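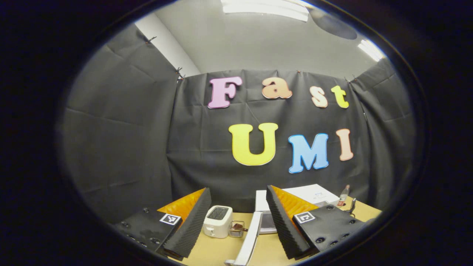
Über uns

Koltdale ist ein unabhängiges Unternehmen für die Erhebung und Aufbereitung von Demonstrationsdaten in der Robotik. Wir zeichnen alltägliche Handgriffe auf, die von Menschen mit handgeführten Greifern vorgenommen werden, und stellen sie Forschungseinrichtungen und Herstellern als Trainingsmaterial für lernende Systeme zur Verfügung. Zu unserem Haus gehören die Arbeitsbereiche Ultier (Datenerhebung) und Espiritu (Prüfung und Annotation).

Unser Auftrag

Lernende Steuerungen benötigen Beispiele in großer Zahl und in gleichbleibender Güte. Koltdale versteht sich als Dienstleister zwischen der Forschung, die Modelle entwickelt, und dem Alltag, in dem sich diese Modelle bewähren sollen. Unser Schwerpunkt liegt auf Tätigkeiten im Haushalt: Greifen, Ablegen, Einstecken, Öffnen und Umräumen von Gegenständen, wie sie in jeder Küche vorkommen.

Arbeitsweise

Die Aufnahmen entstehen an festen Tischplätzen, die mit schwarzem Stoff abgehängt sind. Auf einer hellen Holzplatte werden die Gegenstände der jeweiligen Aufgabe angeordnet, darunter Küchengeräte wie ein Toaster mit zwei Schlitzen sowie kleinere Teile wie Drahtgestelle und Flaschen. Die Bedienperson führt den Greifer von Hand; eine daran befestigte Weitwinkelkamera erfasst Finger und Arbeitsfläche. Die quadratischen Schwarz-Weiß-Marker an den Greiferfingern dienen der Bestimmung der Öffnungsweite.

Jede Aufgabe ist in einem schriftlichen Protokoll festgelegt, das Ausgangslage, Ziel und zulässige Abweichungen beschreibt. Die Lage der Gegenstände wird zwischen den Durchgängen nach Plan verändert. Eine vollständige Aufgabenreihe umfasst 255 Durchgänge. Abgebrochene Versuche werden gesondert gekennzeichnet und auf Wunsch mitgeliefert – für manche Lernverfahren sind sie von eigenem Wert.

Prüfung und Übergabe

Der Bereich Espiritu sichtet jeden Durchgang vor der Freigabe. Geprüft werden die Vollständigkeit der Bildfolge, die Lesbarkeit der Marker und die Übereinstimmung mit dem Protokoll. Die Verwaltung der Daten erfolgt mit Joltex, einer im eigenen Haus entwickelten Software. Zum Stand 2021-05-13 enthält der freigegebene Bestand 3180 Durchgänge. Weitere 800 befinden sich in der Prüfung.

Die Übergabe erfolgt in dokumentierten Paketen mit Protokoll, Kalibrierdaten und einem Verzeichnis der verwendeten Gegenstände. Nachlieferungen werden mit einer eigenen Versionsnummer versehen.

Mitarbeitende

Bei Koltdale sind 15 Personen beschäftigt. Alle Bedienpersonen durchlaufen vor ihrem ersten Einsatz eine Einweisung am Greifer und wiederholen diese jährlich im Januar. Vorkenntnisse in der Robotik werden für die Aufnahmetätigkeit nicht vorausgesetzt.

Datenschutz

Die Aufnahmeplätze sind so eingerichtet, dass der abgehängte Bereich hinter dem Tisch den Hintergrund bildet. Tonaufzeichnungen finden nicht statt. Aufnahmen, auf denen Gesichter erkennbar sind, werden bei der Sichtung ausgesondert und gelöscht.

Zusammenarbeit

Anfragen zu bestehenden Datensätzen und zu neuen Aufgabenreihen richten Sie bitte schriftlich an die Geschäftsstelle. Für neue Aufgaben benötigen wir eine Beschreibung des gewünschten Ablaufs und eine Liste der Gegenstände; den Entwurf des Protokolls erstellt der Bereich Ultier.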